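Skikska Laser Arena, Fasstead
Winter walk-round, with my comments
December 23, 2022

Did this one on my own before opening, with a coffee in one hand and the clipboard in the other, so excuse the handwriting on the paper copy. I've typed it up here so the Dranton site can nick the layout if they want it.

1. Fire exits clear and opening freely
OK. The back one still needs a good shove with the hip. It does open, but I'd like it looked at before the May inspection and not the night before like last time!

2. Emergency lighting
OK. Killed the mains and stood there in the dark like a lemon, and everything came on. The one over the ramp is dimmer than its neighbours, so I've put it down for a new battery.

3. Ramps and upper walkway
Needs work. The grip tape is lifting at the top of the left ramp, right where everyone turns and legs it. I've stuck it back down for now but it wants replacing properly. Handrails are solid, I hung off all of them.

4. Wall corners and padding
Mostly OK. There are 2 corner pads gone soft in the maze (the tall corner by the mirror and the one opposite). We've got spares in the store, just need somebody with a drill.

5. Vests and phasers
Needs work. 3 of the Dantas vests have frayed shoulder straps and I've taken them off the rack. Please don't put them back out because we're busy, I know what you're all like. The phasers are fine apart from the usual sticky triggers. Games counter on the main desk unit says 1,542 since the last service, so we're due one.

6. Fog machine
OK. Fluid topped up, nozzle wiped, and it's pointing away from the smoke detector again. Whoever keeps turning it round, stop!

7. Sound levels
OK. Music is set at 70 on the desk dial and I've put tape over it. You could still hear me doing the briefing from the back of the room, and that's the test I care about.

8. Briefing room and party area
OK with a note. Benches are steady, no wobbly legs, no splinters. Bin lids all present.

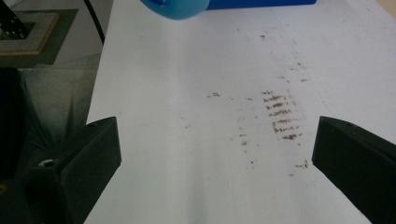 The rules board has faded so badly you can hardly make out "no running", and I'd love a new one with bigger letters for the little ones. I read the whole thing aloud before every game anyway, but parents do like to see it written down.

9. First aid kit
Needs work. Plenty of plasters, no cold packs at all. Added to the order.

10. Accident book
OK. Up to date and back on its hook.

Still open: back exit door, ramp light battery, ramp tape, corner pads, vest straps, equipment service, rules board, cold packs. Initial each one on the paper copy when it's done, please, and put the date next to it.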